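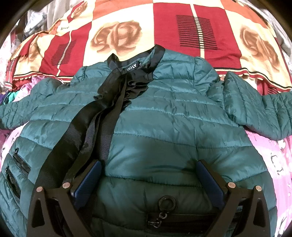
Home Products Grippers Garment Handling Downloads Contact

Stisex G2 two-finger gripper for garment handling

The Stisex G2 is a parallel-closing two-finger gripper for textile work: picking, flattening, folding and bagging of clothing and bed linen. It is sold as a hand-held tool for recording demonstrations and as a wrist-mounted tool for a robot arm. Both versions use the same fingers and pads, so a motion recorded by hand can be replayed on the arm without a change of geometry.

Can it fold laundry?

Some of it. Customers ask this before they ask about payload or price, and the answer depends on the garment. Towels, pillowcases and plain T-shirts are within reach of current control software when they start out roughly flat. Shirts with buttoned fronts can be done slowly. Padded outerwear is the hard end of the range and should not be planned for unattended operation at this time.

A quilted puffer jacket combines most of the known problems. The fill springs back after each fold. A glossy shell gives the pads little to hold, and stitched channels of different widths bend at different points. Ribbon trim can lie across the spot where a finger needs to close. A ring pull on a pocket zipper is easy to catch by accident and hard to catch on purpose. When the jacket lies on a printed blanket, the vision system also has to separate garment edges from the pattern underneath, and a black band or bow can be read as a gap in the cloth.

Test results

Garment trials were run at our Herkside workshop under Boglárka Kerekes, using one arm, one G2 and a fixed table. A trial counted as a success if the item was folded inside the marked area with no hand contact from the operator. Out of 2,649 trials across all garment types, 1,679 were successful. Flat cotton goods made up most of the successes. The most common failure was a missed first grasp, followed by the lower layer slipping out during the second fold. Padded jackets were included in the total and failed more often than any other type.

These results apply to single items placed on the table by a person. Picking a chosen item out of a full basket was not tested.

Fingers and pads

Each finger is a linkage with an angled tip and a replaceable textured pad. The angled tip lets the finger slide under a hem with the tool held at a slant. The open linkage keeps weight down at the end of the arm and leaves the work visible to a camera mounted on the tool body.

Pads are supplied in 2 grades. The soft grade is for knitwear and thin cotton. The firm grade is for coated shells, denim and canvas. Pads wear faster on zippers than on cloth, and we advise checking them at the start of each shift if jackets or trousers are being handled. A worn pad shows first as slip on coated fabric, while cotton may still hold normally.

Known limits

The G2 does not operate buttons, snaps or buckles. It can close a zipper that has already been joined at the bottom, provided the pull is lying clear of the fabric. It cannot join the two halves. Ribbon bows can be moved aside but not tied. Garments with loose trim longer than the opening of the fingers should be laid out by hand, with the trim placed away from the fold line.

Shop-floor use

Lengyel, a clothing repair and resale firm in Stallthorpe, has run the G2 on its intake table since July. The machine folds and bags knitwear and T-shirts. Coats and jackets go to a person at the next station. Aidan Keogh, who manages intake, reports that the arm is slower per item than his staff and that its main value is in the evening, when it works through sorted stock left on the table. He has asked for a wider opening for thick garments. A longer finger set is in development and will fit existing units.

Supplied with the unit

Gripper body with fingers fitted
3 pairs of pads (two soft, one firm)
Hand grip or wrist flange, as ordered
Cable and mounting screws
Printed setup sheet

Ordering

State hand-held or wrist-mounted when ordering. Conversion parts are sold separately and can be fitted without returning the unit. Recordings of the Herkside trials, including the failed jacket folds, are available to buyers on request through the contact page.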